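Home News Minutes Toy library Contact

November
Minutes taken by Chandrasekhar Acharya

Plomodeo Toy Library: minutes of the monthly meeting

Meeting opened at 7.10 pm. Apologies were received from the Siregar branch.

1. Minutes of the last meeting
Agreed, with one correction. The shelving order went to Brodine, and the reference to Vonell under item 4 should be struck out.

2. Stock
The catalogue now stands at 321 items. Three jigsaws have been withdrawn for missing pieces. The wooden train set is still on loan and overdue. A reminder will be sent.

3. Soft toys

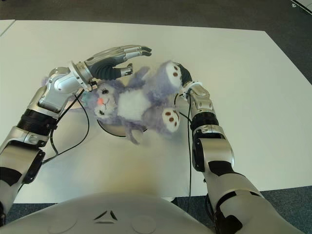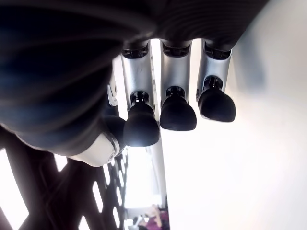

Checking of soft toys on return was discussed at some length. Members felt the present card is too vague, as it only says "clean and sound". It was agreed that every soft toy is to be laid on its back on a clear table and gone over from head to feet, with seams, eyes and nose checked in that order. The lavender one with the white belly patch has embroidered eyes, and it was agreed to prefer these to button eyes when buying for the under-threes. There was a question about whether it should be listed as a cat or a bunny. Left as "soft animal, lavender" for now.

Pale paw pads and bellies show marks sooner than the rest, so the new card will have a separate line for them. Anything with an open seam goes in the mending box and not back on the shelf. Draft card to come to the next meeting.

4. Washing
Five mesh bags to be bought. Toys whose care label has been cut out will be sponged by hand until we have better advice.

5. Loans book
The last slip used was number 1713. A new pad is needed before the holidays. The Siregar branch has spare pads and will be asked for one.

6. Any other business
The lid of the dressing-up trunk does not stay open. A stay is to be fitted before it goes out again.

Meeting closed at 8.25 pm.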